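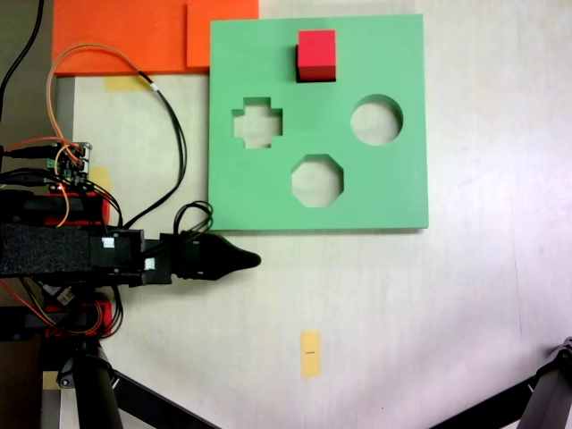 Green sorter board, red cube near the top edge

From: Jasmina Petek
To: setero-users
Date: 28 January 2024
Subject: Re: hinge joint swells after second coat

Tymofii Yatsenko wrote:
> Second coat went on after 3 hours. Next morning the lid
> bound on the hinge side. Is this the finish or the wood?
> Humidity in the shop was 72 percent.

Most likely the wood. At 72 percent the lid will take up moisture through any uncoated end grain, and two coats on the face do nothing for that. Seal the ends first, then leave it overnight.

Check the gap before planing. Kam-wah's sheet gives 2 mm on the hinge side for lids of that width. If yours is under that, reset the hinge and leave the edge alone.

The recoat time printed on the can assumes a dry room. I would double it.

Does anyone still have the September version of the sheet? My copy stops at the drawer fronts.

Jasmina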